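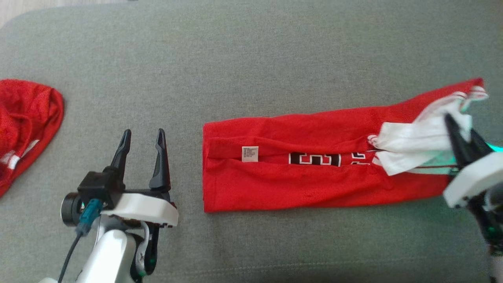 Markos Balaskas wrote in after the first release that the away numbers were the part he had been missing for years, and could we please keep them in a column of their own. We could, and we did! So that's the big change in this version.

Clorkik Jersey Numbers, data card

What's in it
A table of shirt numbers worn in the Teltow amateur basketball league, one row per player per season. It covers 18 seasons and 102 clubs, from the big ones down to Clastonska, which played a single fall and then folded (I love that they're in here).

Columns
club, season, player_id, home_number, away_number, source

Sources
Mostly printed game programs, typed in by hand. Silvan Imhof checked every Economou Cup row against the score sheets and caught a pile of swapped digits, mostly 3s and 5s.
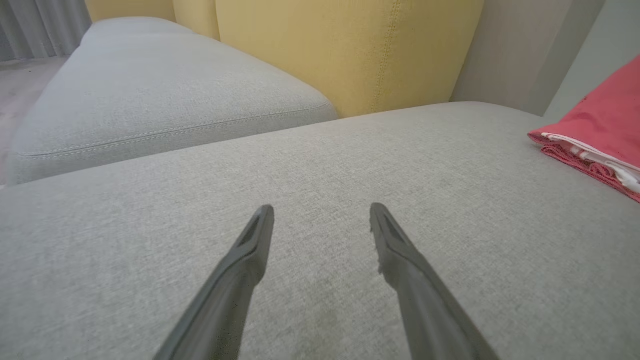

Light gray sofa cushion.

Known gaps
Numbers 0 and 00 are stored as text, so don't let your spreadsheet turn them both into 0! Midseason changes get 2 rows. Programs from before September games are often missing, and those cells are blank.

Using it
Free for anything, just mention the name. Corrections are very welcome, especially if you have old programs in a drawer.

Last updated 28 Oct 2026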